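Prarnside gym gets its old weights back in shape before Saturday reopening
September
By Rosaura Quispe

I went down to the Hajdu Hall in Prarnside this week expecting to write two lines about a reopening, and I came home with chalk on my jeans and a lot of opinions about kettlebells. So bear with me!

The free-weights room at the hall has been shut since spring, when the old floor started lifting at the corners and people kept catching their toes on it. It opens again this Saturday at nine in the morning, and the first session is free if you live in Prarnside or over in Grekthorpe. The hall says 278 people have signed up so far for the fall season, which sounds like a lot of folks to squeeze past each other on a weekday evening, but we'll see how that goes.

What I liked best is that they didn't throw everything out and start over. The hall had $3,000 to spend on the whole room, and nearly all of it went on the floor and a new door (the old one stuck every time it rained, as anyone who ever got shut in there will remember). That left very little for equipment, so the small stuff is being looked over, wiped down and, where it needs it, taped. The tape came from Trenora, the hardware place on the corner, and they knocked a bit off the price.

Taping handles is slow work, a lot slower than I'd figured. You want to keep the roll close to the handle and pull a little as you go – too slack and it bunches up under your palm, too tight and it creeps back on itself overnight. Sitting on the floor seems to be the way to do it, with the weights lined up between your feet so none of them can wander off. 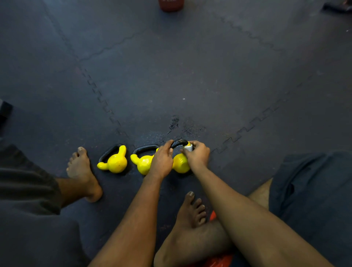 Settimio Marras would have left the handles bare. He told me that tape gets grubby in a month, that chalk does the same job for pennies, and that in all his years of swinging kettlebells he has never once lost his grip on a plain handle. He also said he'd be there on Saturday anyway, tape or no tape, and that he wants the big fan switched back on.

I can see his point about the grubbiness. I've used taped handles at another gym and by the holidays they were pretty awful. But my hands sweat like crazy, and for anybody who's new to this a bit of extra grip is a nice thing to have, especially on the swings. The plan is to keep some handles taped and some plain, and to strip off the old tape whenever it starts to peel. Regulars who have a strong preference can say so on the sheet by the door, and I'm told the sheet already has some lively handwriting on it.

Chips and scratches on the weights are staying put, by the way. Somebody did ask about repainting, and the answer was that paint costs money and the weights don't mind.

Hours for the season are seven in the morning to nine at night on weekdays, with a shorter day on the weekend. A drop-in costs $3, and kids under sixteen need a grown-up with them. Bring indoor shoes or go barefoot on the mats if that's how you like to train – street shoes stay out in the hallway. If you want to sign up ahead of time, the desk is open every afternoon until six, and they'd rather you didn't call during the toddler class.

Recent stories
Grekthorpe pool sets winter hours
Library sale shifts 514 books in one morning
Bus stop on Mill Road moves across the street
Prarnside bake-off looking for judges
Where to leave your old paint cans this fall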